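Plallow Regional Press Awards Corpus: README

Version 3, released 8 July 2025. Maintained by Ruby-Lee Bolger and Tanveer Ghumman.

Contents

The corpus holds 372 shortlist citations from regional newspaper awards, each paired with the nominated article's headline, byline and first paragraph. Full article text is excluded for copyright reasons. Citations were transcribed from printed programmes held at the Tonham newspaper archive and checked against the publishers' own announcements where these survive.
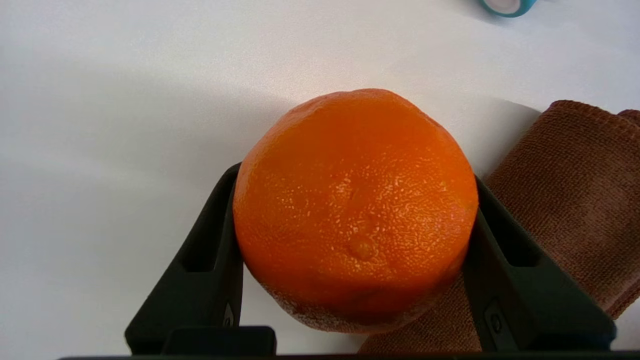
Fields

entry_id: stable across versions; withdrawn identifiers are not reused.
category: as printed. Spelling and capitalisation are not normalised.
category_norm: one of 74 labels assigned by the maintainers.
outlet: masthead at the time of publication, including those later merged or closed.
status: finalist, winner or withdrawn.
judge_note: free text, often blank.

Annotation

Category labels were assigned independently by Amancay Navarrete and Gerd Ruppert. Disagreements went to a third reader. Most concerned the boundary between enterprise and investigative reporting, which organisers drew differently from year to year — and in two programmes not at all. 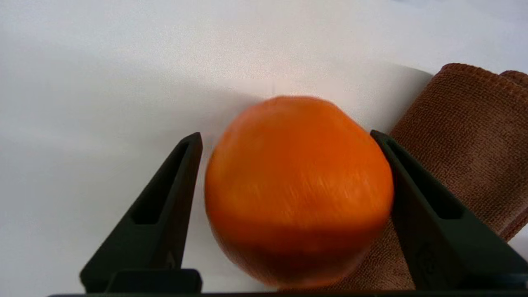 Shared bylines are stored in printed order, separated by semicolons. Where a programme credits only "staff", the byline field carries that word and no attempt has been made to recover individual names.

Known issues

Colour supplements are under-represented. Four programmes are missing their final page, so some winners are recorded as finalists. Dates in the Egilsson papers subset are accurate to the month only.

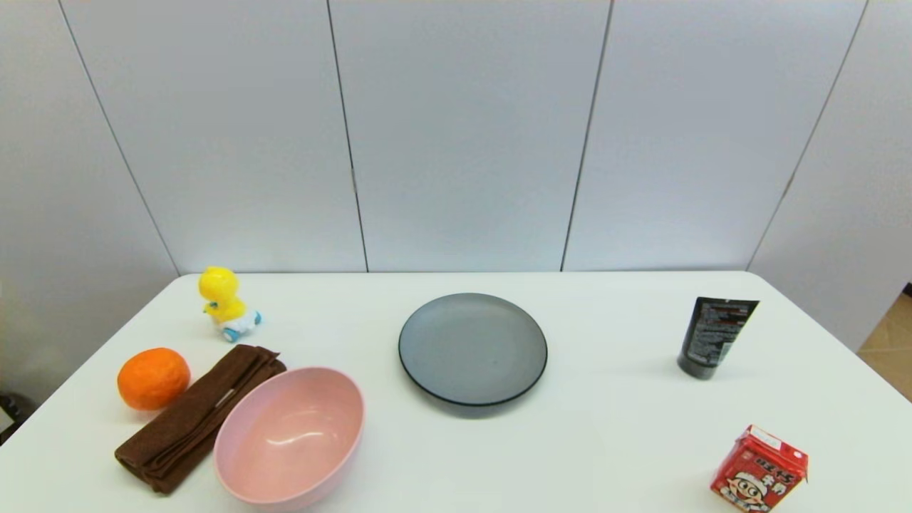
White table against pale grey-white wall panels.

Licence and corrections

Metadata may be reused with attribution. Judges' notes are for research use only. Send corrections to Raíssa Amaral, quoting the entry_id. The next release is planned for March.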